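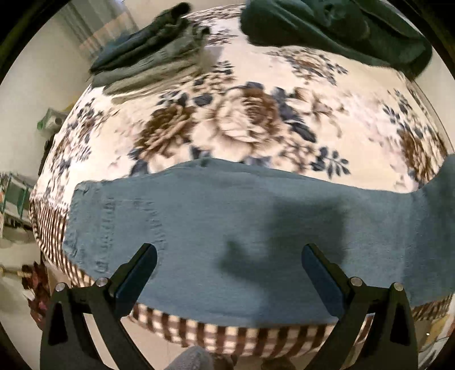 Figure 4.1 A towel laid out across a rose-patterned bedspread, with other cloths and a large teal blanket further up the bed.

Chapter 4
Folding and Putting Away

Almost every home has a spot where clean laundry lands first, and very often it is the bed. It is a wonderful work surface! It is wide, it is soft, it is close to the drawers, and you can spread out a whole week of washing on it and see what you have got. In Chapter 3 we followed cloth through the wash and on to the line. Now we pick it up again at the moment it comes back into the bedroom, and we look at what happens between the heap and the shelf.

Folding tends to be treated as the dull end of laundry work. I would like to change your mind about that in the next few pages. Cloth behaves in ways that are a pleasure to learn -- it stretches one way and not the other, it remembers old creases, it slides when you want it to stay put -- and once your hands know these things, a pile that used to take all evening is done before the kettle has boiled twice.

What you will learn

By the end of this chapter you should be able to:

sort a mixed pile into groups that can be folded in the same way
find the grain, the hems and the seams of a flat piece and use them as guides
fold a towel in thirds and in quarters, and say which suits a given shelf
fold a large blanket alone, without letting it touch the floor
plan a shelf so that the things used daily can be reached without lifting anything else

Words to know

Flat piece: any item with no sleeves, legs or fitted corners. Towels, tea towels, pillowcases and plain sheets are all flat pieces.
Hem: an edge that has been turned over and stitched.
Selvedge: the firm woven edge that runs along the length of a cloth.
Pile: the small loops or fibres that stand up from the surface of some fabrics. (We also use "pile" for a heap of washing, so watch the context.)
Face: the side of the cloth you want to see when it is put away.

4.1 Start with the surface

Look again at Figure 4.1. The bedspread is printed with big brown and navy roses, and the towel is a plain blue-grey. A plain cloth on a busy background is easy to read. You can see straight away where its edge runs and where one end has folded and wrinkled. Put a flowered pillowcase on that same bedspread and you would have to hunt for the corners with your fingertips.

You need not own a special cloth for this. If your bedspread is patterned and your washing is patterned too, lay a plain sheet over the bed before you begin. Kumudini Jayasinghe, who ran the linen room at the Bandara guest house for many years and taught me most of what is in this chapter, kept one old white sheet for nothing else. She called it her table.

A bed does have one weakness. It gives under your hands. Press down on one end of a towel and the other end may creep towards you, so use long, light strokes with the flat of the hand and work outwards from the middle. Pressing hard only digs a hollow in the mattress and puts a new crease where you were trying to take one out.

4.2 Big things, small things

Turn to the far end of the bed in the same figure. There is a folded cloth in dark green-grey, something softer draped beside it, and the big teal blanket, bunched and folded over itself. Three kinds of bulk on one bed! Which would you take first?

Many people go straight for the largest, and there is a good case for it, for a blanket takes up space you will soon want. I lean the other way. Flat pieces such as towels stack neatly, and every one you finish clears a bit more bed, so that by the time you reach the blanket you have the full width to spread it in. Try both and see which suits your room. Kane Sutcliffe and Malsha Marikar, who tried out the exercises in this chapter, never did agree.

Whichever order you choose, keep finished work apart from unfinished work. The pillow end for one and the foot of the bed for the other will do nicely.

4.3 The flattening stroke

Before the first fold comes the flattening stroke, and it deserves a section to itself. Lay the towel with its long side towards you. Take hold of the two near corners and give a gentle pull to left and right until the hem between them lies straight. Do the same with the far corners. Then sweep once from the centre to the left and once from the centre to the right.

Check the ends last. A turned-under end is easily missed, and it makes a lump that shows through every fold you put on top of it.

Try it yourself

You will need one bath towel, a bed or a wide table, and a tape measure.

1. Drop the towel on the surface from waist height and leave it as it falls.
2. Measure it from end to end without touching it. Write the figure down.
3. Make the flattening stroke as described in 4.3 and measure again.
4. Repeat with a thinner cloth.

Asanka Kumarasinghe's class in Prorotdale tried this with a long cotton beach towel and recorded 74 cm as it fell. Your own figures will depend on the towel and on how it lands, so repeat the drop a few times and compare.

Before you read on

Think about the place where folding gets done in your own home. Is it high enough to stand at without stooping? Where does the light come from? Make a quick sketch of it and keep the page handy, as we shall use it in section 4.6 when we plan the shelf.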